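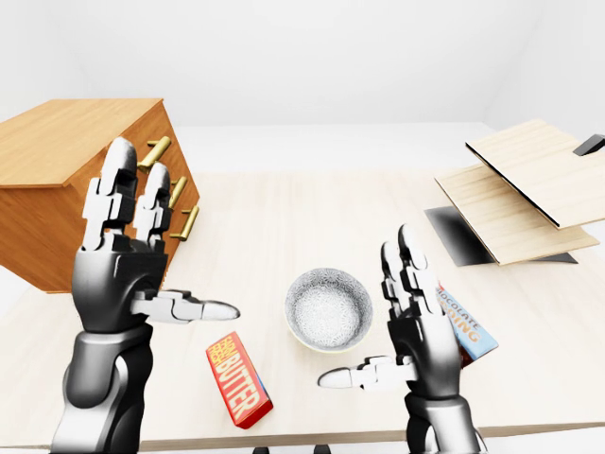
Two dark gray robotic hands over a light wooden tabletop, in a computer rendering.

Collet adoption documentary cleared for broadcast after archive dispute

February 12, 2018

A feature documentary on the Collet adoption program has been cleared for broadcast after its producers and the Turar records office settled a dispute over the use of case files. The film, directed by Duván Cáceres and produced by Zunach, had been withdrawn from two festival programs in November while the matter was reviewed.

The Collet program placed 345 children from the Turar district with families abroad over a period of eight years. Most of the placements were made through a single agency, which closed without transferring its files to a public archive. The papers were later found in storage and deposited with the records office, where access is limited to adoptees, birth relatives and approved researchers.

Cáceres was granted access as a researcher. The dispute concerned whether that approval extended to filming. The records office held that it covered note-taking and copying only, and objected to two sequences in which intake forms are shown at readable size. Zunach argued that written consent had been obtained from each adoptee named on the forms.

Under the settlement, the forms remain in the film with the names of birth parents, home addresses and registration numbers masked. Consent from the adoptees was accepted as valid for their own details but not for those of third parties. Both sides will pay their own legal costs. No change was made to the interviews, which form the larger part of the running time.

The film follows several adults who were placed through the program and have since requested their records. In some cases the date of birth on the intake form differs from the date on the travel document – a discrepancy that has complicated applications for citizenship papers. Former agency staff interviewed on camera attribute the differences to forms being completed in batches after the children had left the district.

"The paperwork is the only account most of them have of their first years, and parts of it are wrong," Cáceres said in a written statement. "We wanted the errors on screen along with the people who live with them."

The records office said it would issue separate rules for film and broadcast use of restricted files. Until they take effect, new requests to film will be considered individually. Existing research approvals are not affected.

Vimley holds the broadcast rights and will air the documentary in two parts. Air dates have not been set. A version with subtitles for adoptee groups outside the broadcast area is in preparation, and Zunach said it would be supplied on request once the masked sequences have been checked by the records office.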